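What Is a Breaker Box For?
By Lovely Catacutan

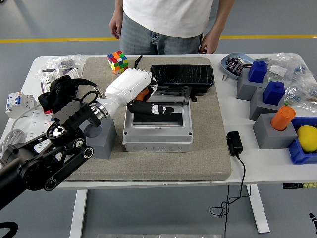 2 min read

Electricity comes into a building through thick wires. Inside, it has to be shared out. Some goes to the kitchen, some to the bedrooms, and some to things like the washing machine. Each path that electricity takes is called a circuit.

Every circuit needs a guard. That guard is a small switch called a circuit breaker. The white one near the front of the table has blue switches. If too much electricity flows through a wire, the wire can get hot enough to start a fire. A breaker turns itself off before that happens. Grown-ups say the breaker has "tripped."

Breakers are kept in a box called an enclosure. The one on the mat is gray. It has a window opening, and many boxes have one like it so people can reach the switches while the wires stay covered. The row of round marks along the front are knockouts. A knockout is a circle that is cut most of the way through. An electrician pushes out only the circles that are needed, and the wires go in through the holes. The others stay shut and keep out dust and bugs.

Many enclosures also have a see-through cover. You can look at the switches without opening anything. The cover behind the gray box is a smoky color, a bit like sunglasses.

A socket is the part of a circuit you know best. It is where you plug in a lamp. A power strip has several sockets, so more than one thing can be plugged in at once. Plugging in too many things is a common reason for a breaker to trip.

Words to know
Circuit: a path for electricity
Enclosure: a box that covers electrical parts
Knockout: a round piece that can be pushed out to make a hole
Trip: to switch off by itself

Stay safe
Never open a breaker box or touch the parts inside. If the lights go out in one room, tell an adult.

Try it at home
Ask an adult to show you where your breaker box is. Look for labels next to the switches. Which one is for your room?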